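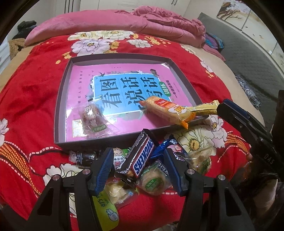

Linnea Eide disagrees that a blanket of this weight needs a hot wash at all, and her objection was put to Ilari Suominen at the start of the interview. He runs the textile bench at Imar, where household bedding is tested for colour loss and shrinkage, and he accepted most of it.

"Forty degrees is enough for ordinary soiling," he said. "Sixty is for illness in the house. People choose sixty because the blanket is large, and size has nothing to do with it."

Size matters to the drum. Suominen's rule is that a dry blanket should fill no more than two thirds of the space. When it is packed tighter, water reaches the outer folds and the detergent stays in the middle as a paste. He opens such loads on the bench and finds stiff patches, which owners usually report as wear.

Red dye takes up much of the bench's time. Printed polyester holds it well. Cotton prints vary by supplier, and the first wash tells more than the label. Suominen presses a damp white cloth on a corner for 11 minutes under a flat weight. If the cloth comes away pink, the blanket is washed alone, in cold water, until a repeat test is clean. "Usually that takes 4 washes. I have no faith in vinegar. We tried it on three cotton prints and the cloth was the same colour with it and without it."

On spin speed he was firm. The bench uses 800 revolutions a minute for pile fabrics. Faster spins shorten the drying time and leave creases in the pile that brushing does not fully lift.

Drying produced the one disagreement with his colleague Hina Bukhari, who joined for the second half. She dries flat over two rails, turning once. Suominen hangs from the long edge. Bukhari's measurements on one batch showed the hung blankets longer by 58 millimetres after a season of washing. "He says that is within tolerance," she said. "It is, on paper. On a narrow bed you see it at the floor."

Neither uses fabric softener. It coats the fibre, Bukhari said, and the coating holds dust.

Storage was covered briefly. Both fold loosely, in cotton bags, and refold along different lines in May. Suominen does not use vacuum bags for anything with a pile. Bukhari does, for no longer than a month, and airs the blanket over a door for a day before it goes back on the bed.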